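Search this site Search

Student Project Report: Storage and Reassembly of Retired Desktop Computers
Prepared by Ott Rimkutė. Supervisor: Gunārs Vaher

3. Removal of drives

The Rosturetti project received 22 retired desktop computers in December. Each hard drive was to be taken out in its blue caddy, entered in the register and put back in the same bay after checking. Drives were handled by the caddy only, and the circuit board was not to be touched. 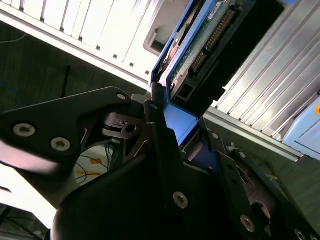 The register records the bay, the capacity and the result of the surface test. Drives below 200 GB were set aside for the Lill teaching collection and take no further part in this report.

4. Interior inspection

Each tower was laid on its side with the panel off. The group checked the processor, the memory slots, the power supply and the routing of the data cables, in that order. Cable routing was the most frequent cause of delay, and a second inspection sheet was therefore introduced.
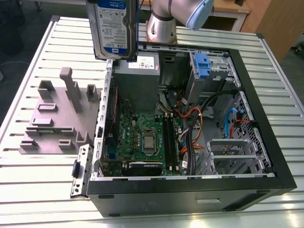
What should be checked before the side panel is refitted?
The power and data cables should be clear of the panel edge, and the caddy should be fully seated in the drive cage.

Last updated: Saturday, April 23, 2022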